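Vikilden Walkers is looking for new walk leaders and back markers for the summer program. We are a walking club based in Vikilden with 337 members, and we put on more walks than our present leaders can comfortably cover. If you have walked with us before, or with another club, and would like to take a group out, please read on and get in touch.

## What we need

Two kinds of help are wanted. Walk leaders choose a route, check it beforehand, and guide the group on the day. Back markers stay at the rear, keep the last walkers in view, and let the leader know if somebody is having trouble. You can sign up for one or both. Many people start as a back marker for a few months and then move up to leading.

The summer program opens in June and has 27 walks on it. Some already have a leader. The largest gap is in the shorter weekday morning walks, which draw people who have just retired, people getting over an injury, and parents with a baby in a carrier. We are also short of leaders for the Totik ridge, where the trail is steep and the turn above the reservoir is easy to miss in low cloud.

## What a leader does

- Walks the route no more than two weeks before the date and reports fallen trees, washed-out paths or closed gates
- Sends a short notice for the newsletter giving the start point, distance, climb, parking and whether dogs are allowed
- Meets the group at the trailhead, takes names, and checks footwear and water
- Sets a pace that suits the slowest walker
- Carries the club first aid kit and a paper map
- Emails the attendance sheet afterward, with a note of any accident or near miss

Most walks are between four and nine miles. Allow half a day for the check and half a day for the walk itself. Longer outings to Totik take a full day each time.
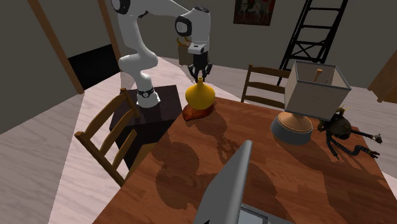 VIKILDEN, 14 Feb 2026

Applications are open now and we will go on taking names until the program is full. The training day is held before the season starts, at the Chow Road hall, and you will be told the date when you apply. It covers map and compass, group management, what to do when a walker is hurt or missing, and the club's rules on weather. The afternoon is spent outdoors on the Harnex loop in small groups, so bring boots, a rain jacket and lunch. Tea and coffee are provided. Anyone who has led for another club can skip the morning, but we do ask everybody to come to the afternoon.

First aid training is separate. You don't need a certificate to be a back marker. Leaders do need one, and the club pays the course fee once you have led 2 walks.

## Who can apply

You should be 18 or older and a paid-up member by the time you lead your first walk. You should be able to cover six miles over mixed ground without difficulty, and to read a trail map. A car is useful but not required. Three of the short walks start from the bus stop at Harnex, and we would be glad to have a leader who lives on that side of town.

These are unpaid positions. Mileage for route checks is refunded at the club rate if you send the form in within a month. Leaders and back markers are covered by the club's insurance on any walk listed in the program. Walks you arrange privately with other members are not covered.

## How much time it takes

We ask leaders to take at least two walks in a season and back markers at least three. You pick your own dates from the list. If you need to drop out, tell us as early as you can so that the walk can be reassigned. Last year the club's walks had 497 sign-ups between them, and the short morning ones had to turn people away.

## To apply

Send an email to the walks secretary through the contact page, or hand in the paper form at the start of any walk. Please include:

- Your name, phone number and the part of town you live in
- Whether you want to lead, back mark or do both
- Any walks you have led or routes you know well
- Any first aid certificate you hold and when it runs out
- Dates in the summer when you are away

We reply to everyone within two weeks. New leaders are paired with an experienced one for their first outing. If you would like to see how it's done before making up your mind, come on any walk in the current newsletter and ask the leader if you can walk up front.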